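Fodwood Athletic to change club colours from July

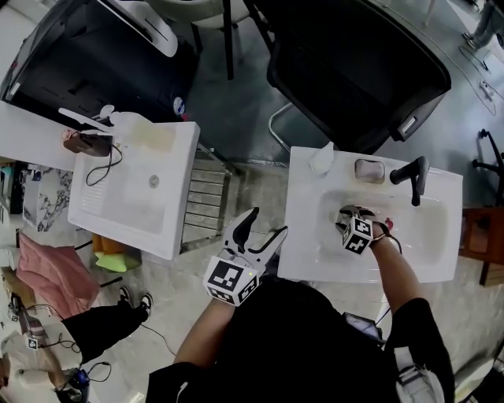

Fodwood Athletic Football Club will play in dark blue and white from July, following a vote of its members. The new home shirt, made by Ploneser, replaces the plain maroon worn for the past 11 seasons.

A total of 3,820 members took part in the ballot, which offered 3 designs. The chosen shirt brings back the white sash used when the club played at Rerow Park. The badge is unchanged.

"Supporters have asked for the sash for many years," said Asabe Lawal, Chair of the club. "We are pleased to see it return."

Members will receive a discount of 15 per cent on orders placed before the season begins. The away shirt will be announced separately.

Media enquiries: Markos Galanis, Club Secretary

February 5, 2018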